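17 de septiembre de 2022
Por Iddrisu Opoku

Informe de avance al programa Cendero. Proyecto Wesance: acondicionamiento de puestos de trabajo con servicio de té

1. Objeto del informe

El presente documento recoge el estado de los trabajos financiados por el programa Cendero desde la entrega de la memoria inicial, en mayo. Cubre la definición del puesto tipo, la selección de superficies y menaje y las pruebas de uso cotidiano. La parte económica se remite en un anexo independiente, con el formato de justificación habitual.

El proyecto parte de una necesidad concreta de las oficinas de Nutsugah: en varias salas el mismo escritorio se utiliza para trabajo de mesa y para preparar bebidas calientes, sin separación entre ambas funciones. El encargo consiste en fijar una disposición que pueda reproducirse sin mobiliario adicional y que se recoja en poco tiempo.

2. Mobiliario y superficies

Se mantiene el escritorio con tablero de madera en tono roble claro. La propuesta de sustituirlo por una mesa auxiliar con ruedas, incluida en la memoria inicial, queda descartada por el ancho de paso de las salas pequeñas.

Sobre el tablero se ha adoptado un tapete de color gris oscuro que ocupa la mayor parte de la superficie. El formato reducido, que cubría únicamente la zona frontal, se desplazaba con el roce de los antebrazos y dejaba expuesta la madera en la zona de servicio. El formato grande no ha presentado ese defecto en las salas donde se ha instalado. Su inconveniente es la limpieza: los restos pequeños se distinguen bien sobre el fondo oscuro, pero hay que retirar las piezas de menaje para pasar el paño. Se ha incorporado esta operación a la rutina de cierre.

3. Distribución del puesto

La disposición vigente divide el escritorio en dos franjas. La franja posterior se destina a elementos fijos: lámpara articulada, recipiente cilíndrico, hervidor eléctrico y caja de pañuelos. La franja central, sobre el tapete, queda reservada para la pieza en uso, normalmente un cuenco. Los elementos fijos no se mueven durante la jornada, salvo el hervidor para su llenado.

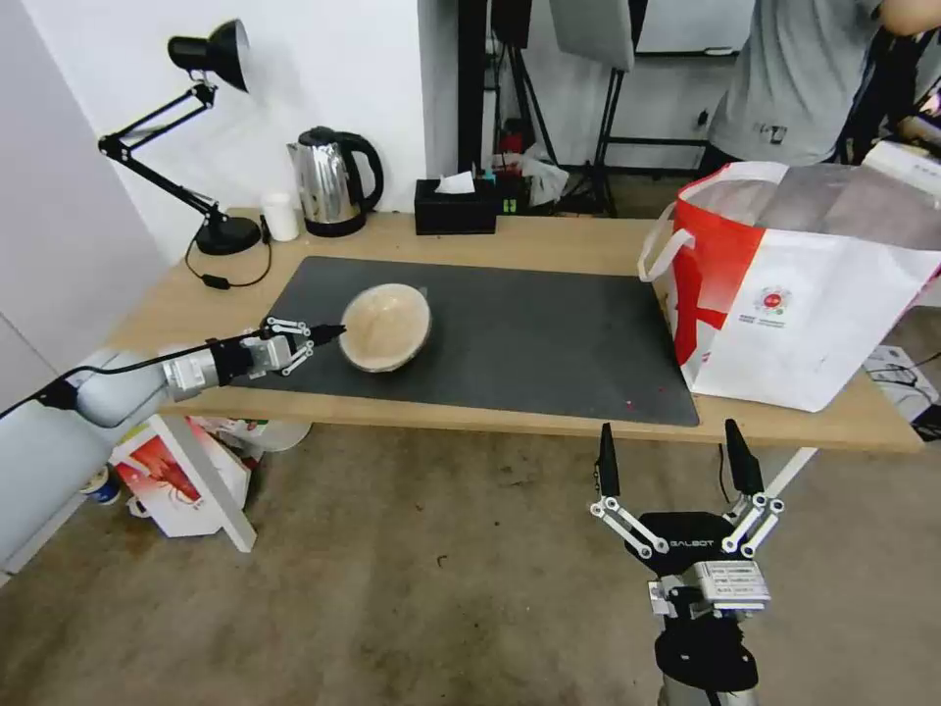

La lámpara se coloca en la esquina posterior izquierda, con base redonda y brazo articulado. En esa posición la base no invade el tapete y el brazo permite dirigir la pantalla hacia fuera cuando no se necesita luz directa. Queda pendiente la conducción del cable, que cuelga por el borde del escritorio con el interruptor intercalado. La solución prevista es una brida adhesiva bajo el tablero, con holgura suficiente para accionar el interruptor sin levantarse.

El hervidor es de acero inoxidable, con asa, tapa y base negras. Se ha situado detrás del tapete y a la derecha de la lámpara. El responsable de mantenimiento de Nutsugah ha solicitado que su cable no comparta recorrido con el de la lámpara; la petición se acepta y se trasladará al plano definitivo.

4. Menaje

Se han evaluado 3 modelos de cuenco. El modelo preferido es redondo y de poca profundidad, con interior beige claro moteado y borde fino más oscuro. El color contrasta con el tapete, lo que facilita localizar la pieza al recoger. Los otros modelos, más altos, ocupaban menos superficie, pero resultaban incómodos de secar y no apilaban correctamente en el armario de Sotov, la sala de referencia.

El proveedor ofrece el modelo elegido en lotes de 20 unidades. Se propone adquirir un solo lote en esta fase y aplazar el segundo hasta conocer la tasa de rotura. No se dispone todavía de datos suficientes para estimarla.

5. Incidencias

La principal incidencia se refiere a las bolsas de compra y de reposición. Los usuarios tienden a apoyarlas en el lado derecho del escritorio, sobresaliendo por el borde delantero, y allí permanecen hasta que alguien las vacía. El puesto tipo no contemplaba un lugar para ellas. Se estudia un gancho lateral o, como alternativa, un estante bajo en la pared contigua. El gancho es más económico, aunque su resistencia con bolsas cargadas está por comprobar.

El plazo de instalación acumula un retraso de unos 10 días, imputable a la entrega de los tapetes. No afecta a la fecha de cierre del proyecto.

6. Trabajos pendientes

- Fijación del cable de la lámpara y separación del cable del hervidor.
- Decisión sobre el apoyo para bolsas.
- Compra del primer lote de cuencos, previa conformidad del programa.
- Redacción de la hoja de recogida diaria, en una sola cara.

Se solicita a Cendero autorización para trasladar a la partida de menaje el remanente de mobiliario, derivado de la renuncia a la mesa auxiliar. El importe figura en el anexo económico. La compra de los cuencos queda en espera de respuesta.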